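Work and Automation: Course Handout, Unit 6
Handwork at the Sorting Table

Reading before the session: Chapters 4 and 5 of the course reader, and the Skolitz case summary
Session date: Tue 30 August

1. Purpose of this unit

Units 1 through 5 dealt with automation in places where it has been studied for a long time, such as the assembly line, the warehouse and the bank counter. This unit turns to small handwork: sorting, pairing, folding and packing soft goods. Work of this kind stayed with people long after heavier jobs had been handed to machines. The objects bend, stretch and lie differently every time they are put down, and a worker deals with all of this without giving it much thought.

The case for this unit is the Riller textile service in Skolitz, which cleans, sorts and returns workwear and small garments for hotels, clinics and care homes. In April the company began a program known as Tistedia, under which sorting staff spend part of each shift carrying out ordinary table tasks with hand-held grippers. The recorded movements are used to train the robot arms that Riller plans to place on its night shift. Students should read the case with one question in mind: what happens to a job when doing it and teaching it to a machine become parts of the same shift? 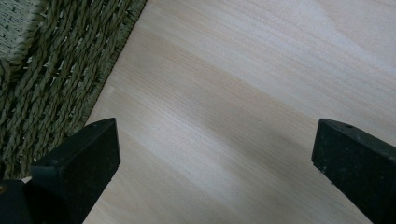 Prepared by the Teaching Office, Department of Work and Organization

2. The task as written and the task as done

The written instruction for the sock station at Riller fits on one card. The worker picks up a sock, places it in the basket, and repeats until the table is clear. On paper the job has one kind of movement and no decisions.

Staff who were interviewed for the case described it differently. A sock that is bunched up has to be opened before it can be matched. A thin one slides out of a loose grip, and a thick one needs to be taken lower down. Many workers said they could tell a worn heel by touch and would set the item aside without looking at it. None of this appears on the card, and before April none of it had ever been written down.

The gripper brings these hidden steps into view. It has two fingers, and it gives the person holding it far less feeling than a bare hand does. Workers must therefore decide where to take hold of the cloth, at what angle, and how high to lift it before moving toward the basket. Several reported that in the first weeks they had to think about movements they had made for years.
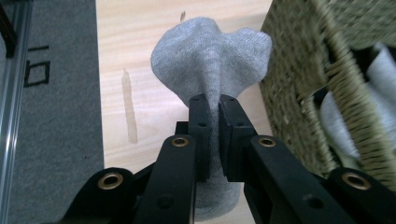

A gray knit sock held near its middle between the finger pads.

Students will recognize the idea of tacit skill from Unit 2. The point to note in this case is that the skill is being drawn out by the workers themselves, during paid hours, for use by a system that may later do part of their work. Earlier forms of work study relied on an observer with a watch. Under Tistedia there is no observer at the table, and the worker's own movement is the record.

3. Changes in the working day

The case summary reports the following changes at the Skolitz site.

Pace. Sorting with grippers is slower than sorting by hand. Riller removed the hourly target for gripper periods and replaced it with a daily goal of 100 completed recordings per station. By the end of the first stage, the site had collected 2,578 recordings, of which 581 were set aside for review. The company's goal for the full program is about 3,000.

Pay. Gripper periods were at first paid at the ordinary sorting rate. After talks with the works council, a supplement was added on the grounds that the task calls for closer attention. The talks did not settle whether workers should receive any further payment if the recordings are used at other sites.

Physical load. Staff reported less reaching and bending but more strain in the wrist and thumb. Periods are now limited in length, and workers change stations between them. Those with smaller hands asked for a different handle, and this request was still open when the summary was written.

Standing among coworkers. Some of the longest-serving sorters, whose knowledge had drawn little notice in the past, were asked to review the recordings set aside as unclear. A number of them welcomed this. Others felt that they were being asked to judge their coworkers, and they declined.

Talk at the table. Sorting had always been a sociable job. During gripper periods, people spoke less to one another, and several named this as the change they minded most.

4. Two readings of the case

The Rezende report, included in the course reader, presents the program as a fair exchange. It argues that the night shift has been hard to staff for years, that no day position has been cut, and that workers have gained a new duty with better pay. On this view, the machine takes over hours that few people want, and the staff who trained it remain the ones who understand it best. 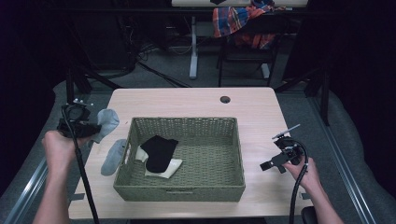
The second reading starts from the question of ownership. A worker who leaves Riller takes her skill with her, but the recordings stay with the company and can be copied without limit. Once enough of them exist, the firm depends less on any one person who made them. Supporters of this view do not claim that the program is harmful in itself. They hold that consent given in April, when the uses of the recordings were still unclear, should be asked for again as those uses become known.

The two readings rest on different time spans. The Rezende report looks at the first months and finds mostly gains - its critics look ahead several years and ask who will be able to bargain, and with what. Students should be careful to say which time span they have in mind when they argue for either side.

5. Terms for this unit

Tacit skill: knowledge that a person uses in doing a task but does not normally put into words.

Demonstration: a recorded performance of a task by a person, used to train a machine.

Task shift: a change in the content of a job while its title and place in the organization stay the same.

Residual work: the duties left to people after part of a job has been automated, often including checking, clearing and repair.

6. Preparation for the seminar

Choose a manual task you have done for pay or at home. Write the instruction for it as a manager might, in no more than four lines. Then write down everything you do that the instruction leaves out. Bring both versions to the seminar, where they will be exchanged in pairs.

Be ready to discuss whether the supplement agreed at Skolitz pays for effort, for skill, or for the recording itself, and how the answer would affect a worker who moves to another employer. Refer to at least one of the Unit 2 readings.

Written responses of one page are due at the start of the seminar. Late work is handled under the rules given in the course outline.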